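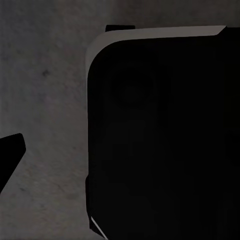 Flondport Tenant Services
Household Guidance Sheet 26: Care of Kitchen Surfaces, Drains and Small Appliances
Revised 18/01/2025

This sheet replaces the version issued in July. It applies to all apartments in the Clillthorpe and Revmont buildings. Residents of the Dwivedi annex should also read Sheet 11, which covers shared kitchens.

Countertops

Wipe countertops daily with warm water and a small amount of dish soap, then dry them with a clean cloth. Do not use scouring powder or steel wool. Both leave fine scratches that hold grease and cannot be polished out of the surfaces fitted in these buildings.

Coffee and tea marks usually lift with a paste of baking soda and water. Leave the paste in place for a few minutes and wipe it away without scrubbing. Vinegar must be kept off natural stone.

Hot pans should be set on a trivet or on the cooktop. Heat damage to a countertop is charged to the resident at the end of the lease.

Sinks and drains

Grease, coffee grounds and rice are the usual causes of a blocked kitchen drain. Pour cooled grease into a lidded container and place it in the household trash. Scrape plates before rinsing.

A slow drain can often be cleared with a plunger. Cover the overflow opening with a wet cloth, run enough water to cover the rubber cup, and work the plunger with short, firm strokes. In a double sink, the second drain must be stoppered first. Residents are asked not to use chemical drain openers - the older pipework at Clillthorpe does not tolerate them, and they are a hazard to whoever opens the trap afterward.

If the drain is still slow after 2 attempts, report it to the maintenance desk at extension 581.

Small appliances

Unplug any appliance before cleaning it. Allow toasters and grills to cool fully, and empty the crumb tray over the trash once a week. Never put a knife or fork inside a toaster, even when it is unplugged.

Dark, smooth housings show fingerprints and dust more than light ones. A barely damp microfiber cloth, followed by a dry one, gives an even finish. Spray cleaners should be applied to the cloth and kept away from vents, switches and seams.

Electric kettles collect scale. Fill the kettle halfway with equal parts white vinegar and water, bring it to a boil, let it stand until cool, and rinse several times before use.

Refrigerators

Door seals should be washed monthly with soapy water. To check a seal, close the door on a slip of paper and pull gently. If the paper slides out with no resistance, clean the seal and try again - a worn seal will be replaced at no cost on request.

An open box of baking soda on a middle shelf will reduce odors. Replace it every three months.

Cloths and sponges

Hang dishcloths to dry after each use and launder them on a hot cycle. Sponges should be wrung out and stored upright. Discard any sponge that smells sour after rinsing. Cloths used on floors must not be returned to the kitchen.

Copies of this sheet are available in large print from the Flondport office.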